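Pirnthorpe Growers Board > Soft Fruit > Overhead irrigation vs drip on matted rows

6 replies

rstan_plots
Posted 7:40 am
Second season on matted rows here, clay loam over gravel. I lost a fair part of the crop to grey mould last year and I'm deciding whether to pull out the overhead sprinklers and go to drip. Row length is 50 m, fall is slight. Mains pressure is fine before breakfast and poor after that. Has anyone run both on the same variety?

Modupe A.
Posted 8:15 am
I have run both, on Sudance. Drip reduced mould on fruit sitting in the middle of the row and made little difference at the edges, where straw depth mattered more. Use pressure-compensating emitters and flush the ends monthly. On clay loam one line per row is adequate.

I also stopped picking into deep buckets. Fruit goes into shallow plastic bowls now, and bruised berries were half of what I had been calling mould.

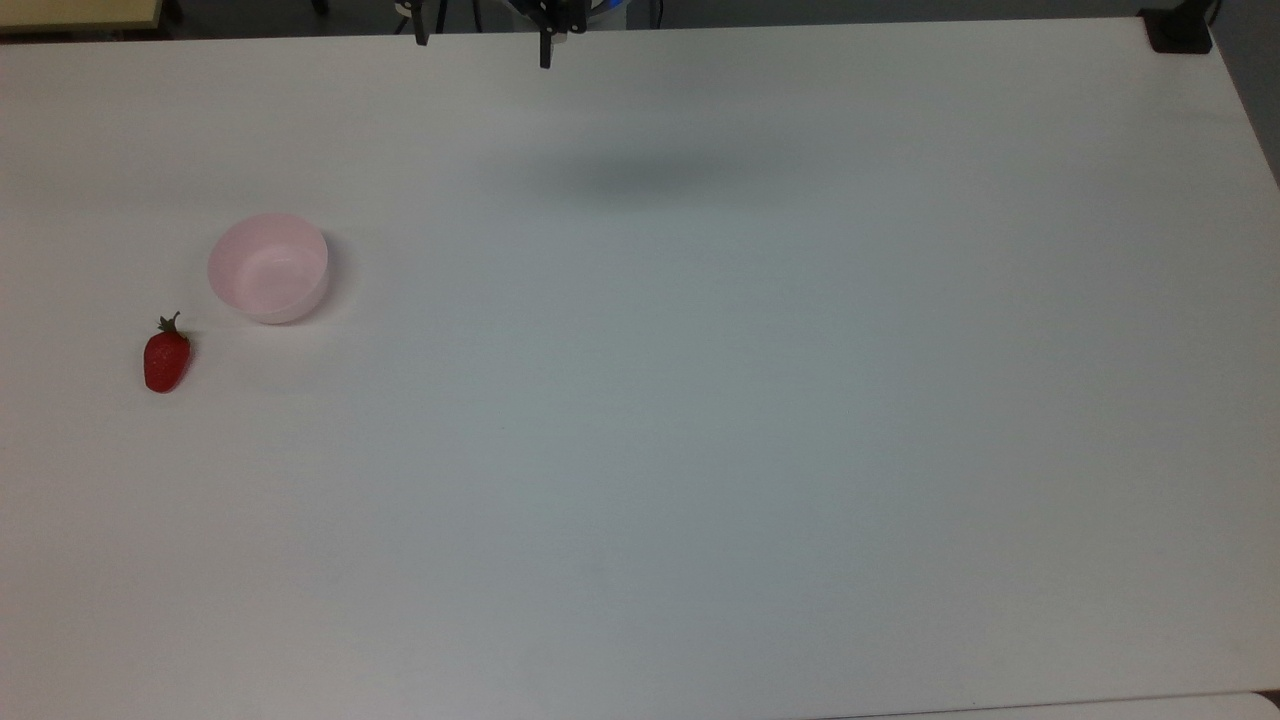
Pink bowl, the small size. Washes out easily.

thu_ng
Posted 8:52 am
I disagree on one line per row. A matted row spreads wider than the wetting pattern, even on clay loam, and the outer runners go dry in February when they are setting buds for next year. I ran a single line for two summers and the outside plants were noticeably weaker. Two lines, 30 cm apart, fixed it.

Modupe A.
Posted 9:04 am
How wide are you letting the rows get? Mine are trimmed hard after harvest. If the row is kept narrow the second line is wasted tubing.

thu_ng
Posted 9:20 am
Wider than yours, then. I renovate every second year, so they do spread. Fair point for anyone who trims annually.

On harvest size: mine came up after the change to two lines. I did not weigh anything before it, so treat that as an impression. 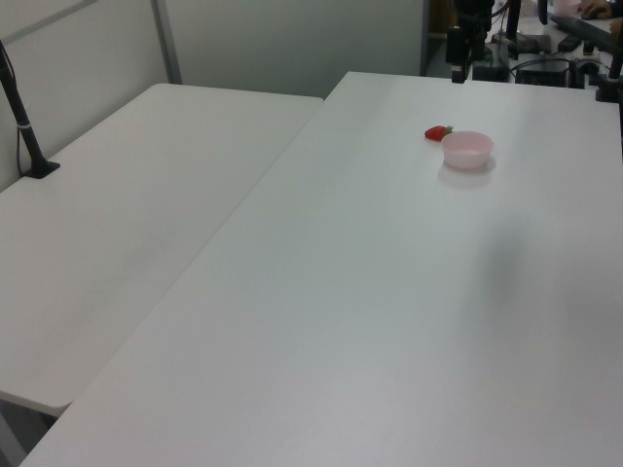
Lumturie Radulović
Moderator, Soft Fruit

Some notes on the original question, as it comes up every year.

Overhead watering does not cause grey mould by itself. The problem is the number of hours the leaves and flowers stay wet. If you can water at first light and the canopy is dry by mid-morning, sprinklers are workable. With poor pressure after breakfast you will be tempted to water in the evening, and that is the worst time for it.

Keep the sprinklers in the ground even if you fit drip. You will want them for frost at flowering, and for settling new plants after renovation. Cap the risers in between.

Both sides are right about line spacing. Dig a hole beside an emitter an hour after watering and look at how far the damp has travelled. That will tell you more about your own soil than a table will.

The longer write-up is in thread 1203, including filter sizes. Variety questions (Zein, Sudance and so on) belong in the cultivar section, please.

rstan_plots
Posted 12:35 pm
Thanks all. I dug the hole. The damp reached 17 cm either side, so a single line won't cover my rows at their present width. I'll fit two lines on half the block and trim the other half down to suit one. Sprinklers stay in with caps on.

Does anybody have a view on filter placement, before or after the pressure reducer?

Modupe A.
Posted 1:10 pm
Before. Grit wears the reducer seat.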